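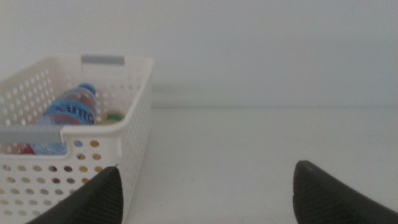
February was the month the neighborhood patrol program finally felt like a real thing, and I'm so glad to be writing you a report that isn't mostly about paperwork! The grant covers two evening foot patrols in Machala, plus the training that goes with them, and both patrols are now going out. Supplies are simple — a flashlight, a notebook, a reflective vest, and water, the same sort of clear bottle with a blue screw cap you see lying in the white basket. I'd budgeted more for gear than we needed, so I'd like to talk to you about moving what's left over to training.

3 min read

On training, then. We have 19 people signed up and 10 of them have finished the de-escalation course with Octavio Correa. He ran it in the old library room in Etitz, which has terrible heating and very good acoustics, and people stayed late to go over the role plays again (the one with the locked car got pretty heated). The other nine are waiting on background checks. Those are slower than I told you in the fall, and I should have built in more time. Macario Ibarra at the county office has been patient with my calls.

The police side is going better than I'd hoped. Sergeant Soledad Valdovinos now meets with us every month, and she brings the burglary and car break-in reports for the streets we walk. I can't tell you yet whether the patrols have made any difference to those numbers. It's too early, and the cold keeps everybody indoors anyway, thieves included! What I can tell you is that people are calling the non-emergency line more, and the desk officer says the calls are more useful — a plate number, a direction, a time.

One problem I'd rather you heard from me. The Trudach side of the route has three streetlights out, and I've pulled our people off that stretch after 9 p.m. until they're fixed. Crescencio Xolalpa has filed the repair request twice and is going to the next utilities meeting in person.

Coming up: the second de-escalation course, a door-to-door flyer drop in Prilitz, and a first try at a Spanish-language meeting, which Soledad Trujillo is setting up. I'll send the spending sheet separately once the vest invoice comes in.

We use cookies to improve your experience. Accept | Manage settings

Contact us | Copyright, all rights reserved | Back to top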